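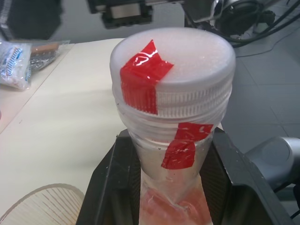 Single-Use Packaging in Student Housing: What Gets Sorted and What Doesn't

Project report, second-year group project
Hervé Le Goff and Maxence Rolland

1. Background

Our residence, Lefèvre Hall, has had separate bins for plastic, paper and general waste on every floor for three years. The housing office told us at the start of the term that the plastic bins were often rejected by the hauler because of food residue and mixed material. We wanted to find out which items caused the problem and whether better labels would help.

We chose plastic packaging only. Paper was left out because the paper bins are emptied on a different schedule and we could not get access to them before pickup.

2. Method

We collected the contents of the plastic bins on two floors for four weeks, ending in May. Bags were taken down to the laundry room at 7 a.m., before the cleaning crew came through. We sorted everything by hand on a tarp and weighed it on a kitchen scale. An item was marked "accepted" if it appeared on the hauler's list and had no visible food or drink left in it.

For the last two weeks, the bins on the upper floor had new labels that we drew ourselves. The lower floor kept the old ones. We also put a short survey under each door on both floors and got 85 back.

3. Results

Over the four weeks we sorted 1113 items. Cups and lids were the largest group, followed by drink bottles and then food trays. Trays had the worst results by far. Most of them had sauce or rice stuck in the corners, and many had a film still attached.
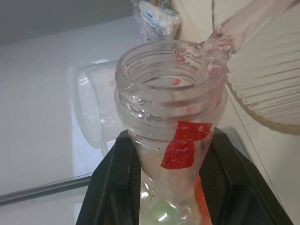 Bottles did much better. Nearly all of them were on the hauler's list, and the usual reason for marking one down was that it still had liquid in it. Caps were a point of confusion in the survey. People were split on whether to leave them on or take them off, and the old labels say nothing about it.

We counted 182 rejected items on the upper floor before the label change. The number went down afterward, but it also went down a little on the lower floor, so we can't credit the labels with all of it. Exams began in the third week and people were eating in their rooms less.

4. Problems

One bag from the second week was thrown out before we reached it. We left that day out for both floors. We also disagreed on what counts as food residue, and sorted 23 items again after we settled on a rule. Maxence did most of the weighing and Hervé kept the spreadsheet, so any mistakes in the weights are likely to run in the same direction.

5. Recommendations

Labels should show trays and films separately and should state what to do with caps. A rinse sign next to the kitchen sink would cost very little. We would also like the project repeated in the fall, with both floors starting on the same labels and no exams in the middle.

The sorting sheets and survey form are with the housing office.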